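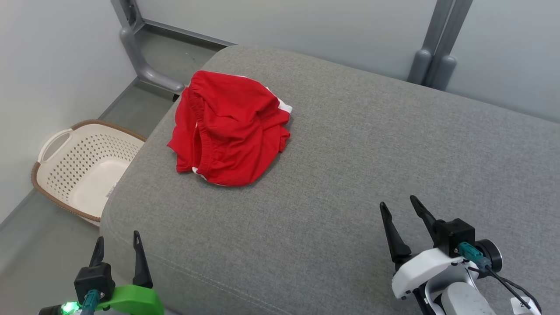

Define "Away"

By Lise Sandhu

The house rules at Drever for robots that handle laundry run to 188 clauses. I have read them all, which puts me in a small club. Thirteen concern emergency stops, and I have no quarrel with those. The rest try to say what a tidy room is, and there I begin to itch.

Take a pair of red shorts bunched up on an ottoman, with a basket on the floor beside it. Clause 70 says a garment is "put away" when no part of it touches the furniture. By that measure my teenage son, who uses the carpet, is fully compliant.

Dwight Paquette, who wrote the clause, tells me a vague rule can't be tested. Fair enough. But a rule can be easy to test and still be silly. I'd keep the stops, the speed limits and the one about fingers near faces, and then ask a person who lives in the room whether it looks right.

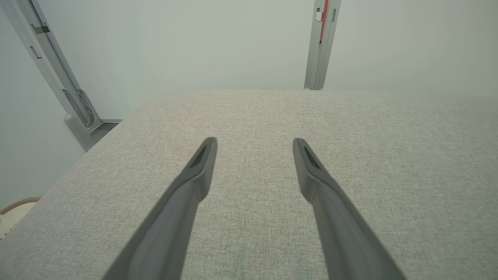
Open gripper over the gray cushion, with the rim of the basket at lower left.

Dwight has promised a revised draft in June. He says it will be shorter, and that it will have an appendix.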